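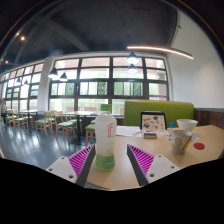
Sprudler, Filter oder Kisten schleppen? Vierter Stock, kein Aufzug

treppenhaus_west
Themenstarter

Seit dem Umzug wohne ich im vierten Stock und trinke mein Wasser bisher so, wie ich es gelernt habe, nämlich aus Kisten. Die letzten 22 Stufen sind steiler als der Rest, vermutlich hatte der Architekt einen Getränkelieferdienst. Die Nachbarin unter mir schwört auf einen Sprudler von Brarton, mein Bruder auf den Tischfilter von Postero, meine Bandscheiben sind für alles offen. Einzelflaschen aus dem Supermarkt wären die dritte Möglichkeit, aber die kaufe ich nach Farbe, und das geht schief. Grüner Schraubverschluss, blassgrünes Band unten herum, der Rest weiß: Bei mir im Kopf heißt das "medium", und dann steht man zu Hause und darf raten. Also: Was nehmt ihr? Bitte mit Erfahrung, Werbetexte habe ich selbst gelesen.

kalkfleck
Stammuser

Leitung. Hahn auf, Glas drunter, Hahn zu. Schleppgewicht: ein Glas.

Härtegrad steht beim Versorger auf der Seite. Ich habe 22 Grad deutscher Härte und lebe noch, der Wasserkocher sieht allerdings aus wie eine Tropfsteinhöhle.

sprudelqueen
Mitglied

Brarton habe ich. Das Gerät ist in Ordnung, die Zylinder sind das Problem. Im Laden vor Ort sind sie grundsätzlich gestern noch da gewesen. Ich habe mir deshalb einen zweiten gekauft, der jetzt genauso leer ist wie der erste und daneben steht.

Und man sprudelt anders, als man denkt. In der ersten Woche habe ich so viel Kohlensäure reingejagt, dass ich beim Telefonieren Pausen einlegen musste. Jetzt zweimal kurz drücken, fertig.

Holzauge77
Stammuser

@kalkfleck Bei allem Respekt vor deiner Tropfsteinhöhle: In Altbauten würde ich erst mal fragen, was da für Rohre liegen. Ich wohne in einem Haus, in dem der Hausverwaltung schon die Frage nach dem Baujahr zu persönlich ist.

kalkfleck
Stammuser

Dann testen lassen. Kostet weniger als ein Jahr Kisten. Aber klar, schleppen ist auch ein Hobby.

Holzauge77
Stammuser

Habe ich. Ergebnis einwandfrei. Darum geht es doch gar nicht, es geht ums Prinzip, dass man fragt.

kalkfleck
Stammuser

Du trinkst also seit Jahren einwandfreies Leitungswasser und rätst davon ab.

Holzauge77
Stammuser

Ich rate zur Frage!

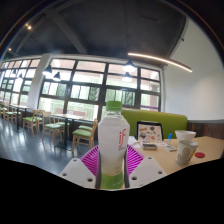
Lesezeit dieses Themas: 3 Minuten

nordhang
Mitglied

Zum Filter von Postero: Kann man machen, wenn man gern Termine hat. Die Kartusche will gewechselt werden, im Deckel blinkt es, und wer das Blinken ignoriert, hat irgendwann ein schlechtes Gewissen mit Henkel. Tee schmeckt bei uns besser damit, das gebe ich zu. Meine Frau behauptet, das sei Einbildung, trinkt den Tee aber mit.

Gegen den Kistentransport hilft sonst nur Lieferdienst. Unserer heißt Cullari und stellt die Kisten mit großer Zuverlässigkeit ins Erdgeschoss. Auf der Rechnung steht "Lieferung bis zur Tür". Welche Tür, steht da nicht.

treppenhaus_west
Themenstarter

Cullari hatte ich auch angefragt. Mindestbestellung, Etagenzuschlag, Zeitfenster von acht bis achtzehn Uhr. Da kann ich gleich Urlaub nehmen und selbst gehen.

mineralogin
Mitglied

Ich bin dann wohl die Einzige hier, die Mineralwasser wegen des Geschmacks kauft. Jemal classic, Glasflasche, ordentlich Hydrogencarbonat - 1.828 mg pro Liter, steht auf dem Etikett. Schmeckt leicht nach Schwimmbad im Gebirge, und ich meine das als Lob. Mit Sprudler und Leitung bekommt man das nicht hin, egal wie oft man drückt.

Zur Farbsache: Eine Norm dafür kenne ich nicht. Bei der einen Marke ist Grün medium, bei der nächsten Zitrone. Lesen hilft, ich weiß, im Supermarkt eine Zumutung.

sprudelqueen
Mitglied

Grün ist bei uns im Laden Apfelschorle. Ich sage das nur, weil ich damit mal Kaffee gekocht habe.

kalkfleck
Stammuser

Glasflaschen. In den vierten Stock. Ohne Aufzug. Für Schwimmbadgeschmack.

mineralogin
Mitglied

Ich wohne im Erdgeschoss. Cullari liefert hervorragend.

treppenhaus_west
Themenstarter

Zwischenstand: Ich habe gestern Leitungswasser probiert, 15 Minuten kalt gestellt, und es schmeckt nach Wasser. Eine leichte Enttäuschung, irgendwie. Den Brarton darf ich mir übers Wochenende von der Nachbarin leihen, Zylinder angeblich halb voll. Für Besuch bleibt eine Kiste im Keller. Wer Mineralwasser will, bekommt den Schlüssel und darf sie holen.

Holzauge77
Stammuser

Und was liegen da jetzt für Rohre?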